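Flollix Introduces Place Setting Range for Everyday Tables

CENDURDALE, Thursday, June 20, 2024 - Flollix, the tableware company founded in 1952, today announced a new range of place settings for homes, schools and community dining rooms. The range will be sold through Mercado stores and the Clindex catalog. 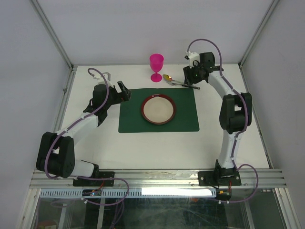
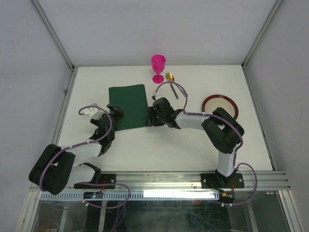
Dark green placemat with magenta goblet and spoon, shown in both views; the plate with the dark red-brown rim is on the mat in the first and off to the right in the second.

The range is built around the single place setting. Customers may choose the mat, plate, glass and utensils separately, and colors may be mixed freely. Mats are offered in 2 sizes, and both have rounded corners.

"A table set for one person deserves the same care as a table set for a large party," the company said in a statement. "We wanted pieces that people can combine as they like and replace one at a time."

The full range includes more than 25 items. Each boxed set comes with a printed guide to laying the table, covering the position of the glass and the order of the utensils. The guide will also be available separately at Mercado service desks.

Orders from schools and dining rooms are being accepted now through Clindex. Additional plate colors will be released in December.

Press inquiries may be directed to the Flollix communications office in Cendurdale.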